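About Bredelmont

Bredelmont is a contract recipe development and testing kitchen in Elleslow. We write, cost and validate recipes for food manufacturers, cafe groups and publishers, with most of our work in frozen desserts, baked goods and plant-based dairy alternatives.

The business was founded by Xiuying Yuan, a food technologist who had previously run shelf-life trials for a cheese producer in Stavthorpe. It began with one bench, a domestic oven and a blast chiller bought at auction. We now employ 4 permanent staff and take on casual testers in October, when summer menus are being finalised.

How we work

Every recipe is prepared in full by at least two people working from the same written method. Ingredients are weighed in grams, liquids included. Oven temperatures are logged at the centre rack, and core temperatures are taken with a calibrated probe. Where a client requires cup and spoon measures, these are converted after the gram version has been signed off, using the 250 mL metric cup and the 20 mL tablespoon.

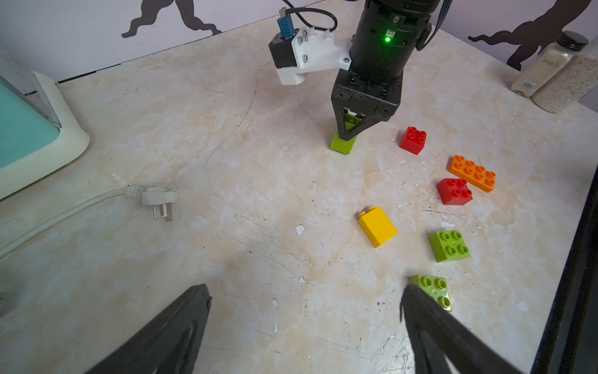
Gripper holding a lime-green block over a marble-patterned tabletop.

Frozen products are assessed at -18 degrees and again after tempering. We record overrun, melt rate and texture on a fixed scale - the same one we have used since the first Nieto sorbet trials - so results can be compared between years. Our archive holds 3,049 completed test sheets, of which 133 relate to fruit-based frozen desserts.

Allergen handling

Tree nuts, peanuts and sesame are stored and processed in a separate room with its own utensils. Projects requiring a nut-free environment are scheduled at the start of the day, following a full clean-down. We do not issue allergen-free certification; clients needing this should engage an accredited laboratory.

Enquiries

Please send a brief stating product type, batch size, target cost per serve and any dietary requirements. Written quotes include one round of revisions. Further rounds are charged by the hour.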